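About Nomum Textile Care

April
By Latifa Naciri

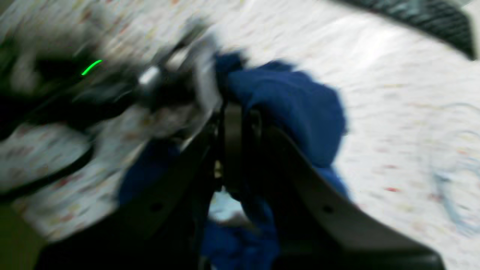

Reading time: 4 min

Nomum washes, dries, sorts and folds cloth goods for businesses that use them up faster than they can handle them. Most of the volume is small flat work: cleaning cloths, hand towels, napkins, aprons and polishing rags. We do not take garments that need pressing, and we do not dry clean.

The company operates from one building in Nullville. The wash side occupies the rear half, with the dryers along the north wall. The front half is the folding floor, where goods come off the dryers in carts and are opened, checked, folded and counted into bundles. Dispatch is at the loading door on the east side. Incoming bags use a separate door, so soiled and clean goods do not cross.

How we started

Damir Vukadinović started Nomum with two washers and a contract for cleaning cloths from Grabowska, a commercial cleaning firm. Grabowska sorted its cloths by color, one color per area of a building, and wanted them returned the same way. The laundry it had used before returned them mixed. Damir kept the colors apart from the bag to the bundle, and the procedure he wrote for that contract is still the basis of the one we use now. Grabowska is still a customer.

We currently serve 38 accounts. The largest sends goods six days a week and the smallest sends one bag on Wednesday.

What happens on the folding floor

Cloth leaves a dryer crumpled. A small cloth tends to bunch around itself, with the corners inside, and it has to be opened before anyone can judge its size or condition. Opening takes more time than folding. For this reason we measure the two steps separately and set up the tables to suit the first.

The order of work is as follows.

Separate. Pieces are taken from the cart one at a time and laid on the table. Two cloths stuck together are pulled apart at this point, before either is checked.

Open. The piece is lifted by whatever part is on top, shaken once, and lifted again by a corner. It is then laid flat with the label side down, if there is a label.

Check. The folder looks for holes, frayed edges, set stains and lint. Rejected pieces go in the bin at the left end of the table and are never folded.

Fold. Cleaning cloths are folded in quarters. Hand towels are folded in thirds lengthwise and then in half. Napkins follow the customer's sheet, which is clipped to the cart.

Bundle. Cleaning cloths are banded in bundles of 100 unless the account sheet gives another number. Bundles are single color. A short bundle is tagged with the actual count.

Color handling

Blue is the color we see most, and the range of blues is wider than the order forms suggest. Royal blue and light blue are treated as separate colors on every account, including those where the customer lists both as "blue." Dark shades are washed alone for their first three cycles. After that they may share a load with other darks, but they are kept out of loads with white or pale goods permanently.

Royal blue has one practical advantage: it shows up well against a light surface, and pale lint shows up well against it. White goods are harder to check on a light table and are handled at the two tables nearest the windows.

Rejects and replacement

Pieces that fail the check are counted by account and reported monthly. A typical cleaning cloth in our system is withdrawn after 87 washes. Customers may have rejects returned, downgraded to rag stock, or replaced from our inventory. Replacement cloths come from Berkon and are washed once before issue, without fabric softener. We do not use softener on any cleaning cloth — it reduces absorbency and leaves a film on glass.

Who does the work

Damir Vukadinović is general manager and handles new accounts.

Wiroj Phetsri runs the wash side. He sets the cycle programs, dosing and dryer temperatures, and keeps the maintenance log for the machines. Questions about shrinkage, odor or color loss should go to him.

Hala Lamrani supervises the folding floor. She writes the fold sheets for each account and trains new folders. Training takes two weeks, the first of which is spent entirely on opening and checking.

Brahim Benkirane is responsible for dispatch, routes and counts. If a delivery is short, call him the same day and keep the tags.

Latifa Naciri handles billing, account sheets and the monthly reject reports.

Working with us

New accounts begin with a trial load. Send one bag of mixed goods in the condition in which they would normally be collected. We return it washed, folded and counted, with a sheet listing what was in it, what was rejected and why, and a price per piece. There is no charge for the trial load.

Please remove pins, clips and gloves before bagging. Oily rags must be sent in the marked bags we supply and cannot be mixed with other goods — they are washed separately and are not put through the main dryers.

The folding floor can be visited by appointment, mornings only. Visitors should come to the front entrance and wear closed shoes.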